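4.2 The bed as a folding surface

We went into this part of the study expecting the kitchen table to be the busiest surface in the home. The bed beat it easily, and we were delighted, as it is a piece of furniture that research on household tidying has mostly treated as something to be made and then left alone. In the 30 homes we visited, people sorted, stacked, packed and parked their belongings on the bed at nearly every hour of the day. One household in the Prirus group even had a word for the pile that forms there before supper: "the waiting room."

Two things seem to make the bed so useful. It is wide, so a person can spread a shirt out full length and still have room for the finished stack. It is also soft, and small items stay where they are put. Several people told us they trust a blanket more than a dresser top for this very reason – a phone set down on fuzzy fabric does not slide.

The softness has a price, though. Stacks lean. A pile of thin T-shirts will hold its shape on a firm mattress cover but sinks at one corner on a thick blanket, and people in the Amis group got around this by starting the stack near the edge, where they could steady it with a hip. Others built low stacks and carried them off early. We had not planned to record stack height at all, and we added it to our notes in May, after the first 3 visits.

We also found that blankets with a strong pattern get used as a kind of map. A border or a large flower gives the eye something to line things up with, and people spoke of "the flower side" or "the pillow end" as if these were shelves. Figure 2 gives a good sense of how such a surface looks with things resting on it: dark folded clothes at the left edge, a phone leaning on the daisy-print pillow, and plenty of teal blanket left over, with its white flowers and scrolled border.

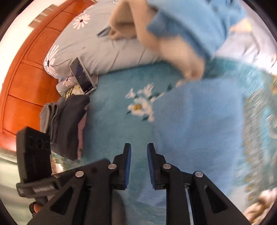

Figure 2. Folded clothes and a smartphone on a patterned blanket, near the pillow.

4.3 Clearing the bed before night

Everything placed on a bed has to leave it by bedtime, and this makes the bed very different from a chair or a hallway bench. We saw 2 main ways of clearing. Some people carried each stack to its drawer as soon as it was done. Others moved the whole lot to a chair at 10 p.m. and started again from there in the morning.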